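Help wanted: people to teach a two-armed robot to do laundry (shared workshop build, evenings)

Posted 05/10/2026

Short version. We have two arms, two hands and a coat stand in the back room at Clunditz, the shared workshop over the tile store. We need drivers, clothes wranglers and one person who is good with cables. Small pay for the driving slots, the rest is unpaid but you get a key to the shop and all the coffee you can stand. Read on if that sounds OK.

What it is

The project is called Trarko. It started as a garage thing of mine (Ramil) and outgrew the garage, so it moved here over the winter. Konrad Pietrzak does the electronics and most of the worrying. I do the software and the ordering of parts, plus the apologizing when the parts are wrong.

The goal for this year is boring on purpose: pick up a piece of clothing from a pile, find the shoulders, get it onto the stand. Then take it off again and fold it. Towels we can more or less do. Shirts and sweatshirts are where it falls apart. The thing grabs two bits of cloth that it thinks are shoulders and you get a rope.

A person wearing the tracking gloves drives the arms, we record everything, the software learns from the recordings. So far we've got 2,757 recorded tries, and almost all of them were driven by Konrad or me. That's a problem. It's learning our habits. Konrad pulls everything tight, I let stuff drop and regrab, and the model now does some awful mix of the two. We need other hands.

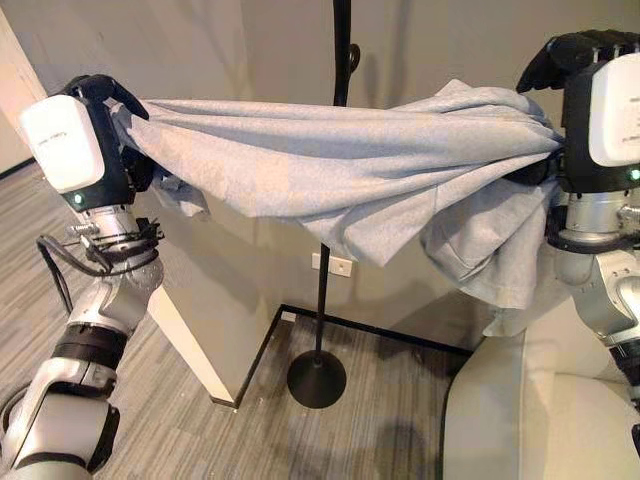
Soft stuff with no buttons is first on the list, then zippers, then anything with a hood. Hoods are going to be miserable. If you've ever worked in a dry cleaners or folded for a living in a store please write to us even if you've never touched a robot, you know more about this than we do.

Who we need

Drivers, 4 of them. No experience needed. You sit, put the gloves on, and do the same job again and again while changing small things each time. Sessions are two hours with a break in the middle. It is repetitive, I won't pretend. First session is all practice and nothing from it gets used. You should be OK with a screen close to your face, some people get a bit queasy and if that's you, tell us and we stop. Pays $17 an hour, practice session included.

Clothes wrangler, one or two. You reset between tries: take the garment, scrunch it up, throw it back down a different way. Also you keep the log (which garment, which driver, did it go on the stand or on the floor). Needs someone who writes things down when they happen and not at the end of the night from memory, which is how we lost all of one week in March. Unpaid but you can swap into driving once you know the routine.

Cable person, one. The wiring along the arms works but it has grown a piece at a time and there are loops that catch when the elbows come in close. Konrad wants it rerouted and strain relieved properly, with labels. You should be able to crimp, read a pinout and leave a note about what you changed. Probably three or four evenings total. We'll pay for the job, talk to Konrad about how much.

Not looking for: sales people, "co-founders", anybody who wants to put it on wheels. Maybe next year.

When and where

Evenings after six, plus Saturday mornings if enough people ask for them. We want to start before the end of May and run until we hit the number or run out of clean clothes. Clunditz is up one flight of stairs, no elevator, sorry, we know thats a problem and the landlord knows too. Parking behind the building is fine after five. Ring the bell marked Śliwiński, it's the old tenant's and it's the only one that works.

Rules of the room

Both arms have a stop button and the wrangler holds it. If the wrangler says hands out, hands out. Hair tied back, no scarves, no lanyards. Never reach between the hands while somebody is in the gloves, even if the sleeve is RIGHT there. You have to be 18 and sign the shop waiver, same one as for the table saw.

We record the arms and the cloth and your glove movements. Not your face, not sound. Your recordings go in the Vomis folder on the shop server under a number, not your name. If you change your mind within a month we delete them, just ask.

Clothes

We also need donations! The bin is at 134 pieces and way too many of those are my old black T-shirts, all the same size. Would love: kids' sizes, big sizes, stripes, thick knits, anything stretched out or weird. Stains are OK. Washed please. Leave them in the box inside the street door with TRARKO on it.

How to apply

Write a few lines to the Trarko list on the Clunditz board or leave a note in our cubby (second row, green tape). Say which job, which evenings, left or right handed. Lefties very welcome, we have zero. No resume. For the cable job send Konrad a photo of somehting you wired that you aren't ashamed of.

We answer in the order they come in, usually within a couple days. If you'd like to look before you decide, come by any evening the light in the back is on and one of us will let you try the gloves for ten minutes.

Ramil Cabanatuan
for Trarko, back room, Clunditz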